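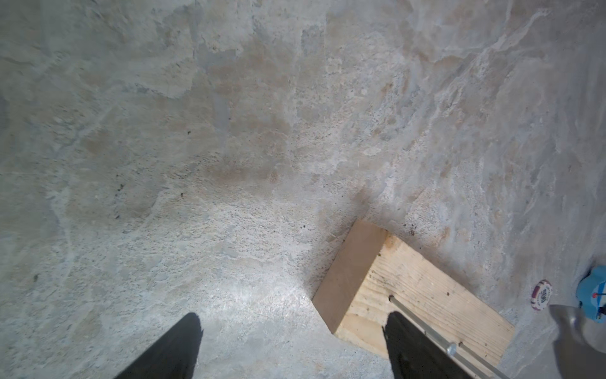

손목 카메라 화면. 벌어진 그리퍼 손가락 사이로 콘크리트 바닥, 오른쪽에 목재 블록과 금속 봉, 포커칩.

Drirnness 파지 학습 실험 현장 안전·방법 점검표
장소: Zurbridge 시험동 1층
점검일: 2022년 2월 10일
점검자: 보그단 지우코프스키 (Bogdan Ziółkowski)
실험 책임: 주잔나 비엘레츠카 (Zuzanna Bielecka)
판정 구분: 적합 / 조건부 / 부적합 / 확인 불가

가. 작업 구역

1. 바닥 상태가 시험 계획서와 일치하는가
판정: 조건부
의견: 계획서에는 "균일한 무광 바닥"이라고 되어 있다. 화면의 바닥은 얼룩과 흰 줄무늬가 섞여 있고 거친 곳과 매끈한 곳이 나뉜다. 안전상 문제로 보지는 않지만 "균일한"이라는 말은 빼야 한다. 보고서 초안이 배경 변화에 강하다고 주장하려면 배경이 어떻게 변했는지부터 적어야 하는데, 그 기록을 받지 못했다.

2. 바닥의 단차 또는 이음매가 표시되어 있는가
판정: 확인 불가
의견: 대각선으로 질감이 바뀌는 경계가 있다. 이음매인지 낮은 단차인지 화면만으로는 판단할 수 없다. 도면에는 없다. 단차라면 바닥 높이를 상수로 둔 하강 한계값이 그 구간에서 맞지 않는다. 직접 재서 값을 회신할 것.

3. 바닥의 입자성 이물 제거
판정: 조건부
의견: 블록 모서리 주변에 작고 어두운 알갱이가 모여 있다. 무엇인지는 모른다. 청소 주기가 절차서에 없다. 손가락 끝에 묻으면 마찰 조건이 달라지는데, 초안에서는 마찰 계수를 고정값으로 다룬다.

4. 조명 반사
판정: 부적합
의견: 바닥 일부가 빛을 받아 하얗게 떠 있다. 초안의 "조명 통제됨"은 근거가 없는 문장이다. 조도계 기록을 요청했고 답은 "육안으로 확인"이었다. 기록으로 인정하지 않는다.

나. 로봇 및 그리퍼

5. 비상정지 작동
판정: 적합
의견: 팔을 저속으로 움직이는 중에 눌러 확인했다. 재기동에 열쇠가 필요한 점도 확인.

6. 속도 및 힘 제한값 설정
판정: 조건부
의견: 제어기 설정은 계획서와 같다. 다만 학습된 정책이 돌 때도 같은 한계가 걸리는지는 설정 화면으로 증명되지 않는다. Duda 제어 모듈이 정책 출력을 잘라 낸다고 하니 잘린 명령의 로그를 제출할 것. 로그에 잘린 명령이 하나도 없으면 그것도 이상하다.

7. 손가락 끝 마모 및 체결
판정: 적합
의견: 균열 없음, 나사 풀림 없음. 교체 기준은 절차서에 추가 바람. 지금은 "필요 시"라고만 되어 있다.

8. 손목 카메라 고정 및 케이블
판정: 적합
의견: 케이블 여유 길이 충분. 손목을 끝까지 돌려도 당기지 않음.

다. 대상 물체

9. 물체 목록과 실제 배치의 일치
판정: 부적합
의견: 목록에는 목재 블록, 금속 봉, 포커칩이 있다. 오른쪽 가장자리의 하늘색 둥근 물체와 은회색 금속성 물체는 목록에서 대응하는 항목을 찾지 못했다. 둘 다 일부만 보여서 이름을 붙이지 않겠다. 목록에 없는 물체가 시야에 들어온 시행을 "정돈된 배경"으로 분류하면 안 된다.

10. 금속 봉의 끝단 처리
판정: 확인 불가
의견: 봉이 블록 위를 가로지르고 일부는 오른쪽 손가락에 가려져 있다. 가려진 부분과 화면 밖의 끝은 볼 수 없다. 끝이 날카로우면 손으로 재배치하는 사람이 다친다. 장갑 착용을 절차서에 넣을 때까지 맨손 재배치 금지.

11. 목재 블록의 모서리와 가시
판정: 조건부
의견: 마감하지 않은 나무다. 사포질 여부를 기록할 것. 사포질 전후의 시행을 섞어서 합산하지 말 것.

라. 방법과 결과 주장

12. 시연 데이터의 출처와 분량
판정: 조건부
의견: 초안은 시연 500건으로 학습했다고 쓴다. 폐기한 시연이 몇 건인지는 없다. 폐기 기준도 "품질 미달" 한 줄이다. 조작자가 마음에 들지 않는 시연을 골라낸 것과 구별할 방법이 없다.

13. 평가 시행 수
판정: 부적합
의견: 물체별 20회. 이 정도 횟수로 기존 방식 대비 우위를 말하는 것은 무리다. 신뢰구간을 표에 넣으면 두 방식의 구간이 겹칠 것으로 예상한다. 겹치지 않으면 내 의견을 철회하겠다. 물체별 100회로 다시 하거나 "우위"를 "차이 가능성"으로 낮출 것.

14. 성공 판정 기준
판정: 부적합
의견: 영상만 보고 판정한다고 한다. 손가락이 물체를 가리는 각도에서는 잡았는지 겹쳐 보이는지 갈리지 않는다. 위 화면이 그런 경우다. 오른쪽 손가락이 블록 끝과 겹치지만 이것을 접촉이라고 부를 수는 없다. 손가락 간격 값이나 힘 값을 판정에 함께 쓸 것. 판정자에게 어느 방식의 시행인지 가렸는지도 답이 없다.

15. 얇고 납작한 물체에 대한 주장
판정: 확인 불가
의견: 포커칩처럼 바닥에 붙은 물체도 집는다는 문장이 초안 요약에 있다. 해당 결과는 표에 없고 본문에 "대체로 성공"이라고만 적혀 있다. 횟수를 쓰든지 문장을 지우든지 할 것.

16. 시뮬레이션 결과와의 분리
판정: 조건부
의견: 2000회라는 숫자는 Jumitz 시뮬레이터에서 나온 것이다. 실기 결과와 같은 그래프에 올려 두어서 읽는 사람은 실기로 오해한다. 그래프를 나눌 것.

마. 실험 책임자 답변 (비엘레츠카)

4번: 차광막을 설치하고 조도를 회차마다 적겠습니다.
9번: 목록을 갱신하겠습니다. 다만 주변 물체가 섞인 배치는 방법의 목적상 필요하다고 봅니다.
13번: 100회는 일정상 어렵습니다. 표현을 낮추고 구간을 표시하는 쪽으로 하겠습니다.
14번: 손가락 간격 로그가 남아 있어 기존 시행도 재판정이 가능합니다.

점검자 추가 의견
9번 답변은 받아들인다. 필요하다면 배치 조건으로 명시하면 된다. 13번은 표를 보고 다시 판단한다. 14번 재판정은 원래 판정한 사람이 맡지 말 것. 재판정으로 성공률이 내려가면 내려간 값을 초안에 쓴다.

종합 판정: 조건부 운전 허용. 사람이 구역 밖에 있을 때만 자동 운전할 것. 4번, 9번, 14번의 시정이 끝날 때까지 결과의 외부 발표는 보류. 다음 정기 점검은 8월.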